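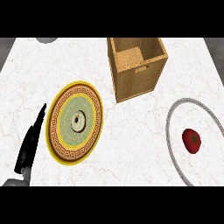
How many tries does it take before you can say one gripper beats another? More than you'd like, and I'd start with 1000 in simulation before booking any time on a real arm.

Chapter 6
Comparing Grippers Fairly

My first comparison was a mess. I ran the Faken fingers on Sunday, the Purnier ones a week later, and changed the controller in between - so which part made the difference? I still couldn't tell you.

In this chapter we'll keep the arm, the camera and the controller the same and swap only the fingers. We'll use 3 objects to begin with: a tomato, a plate with a patterned rim and an open wooden crate. Grab your notes on grip force from last chapter, and write down your pass mark before the first run.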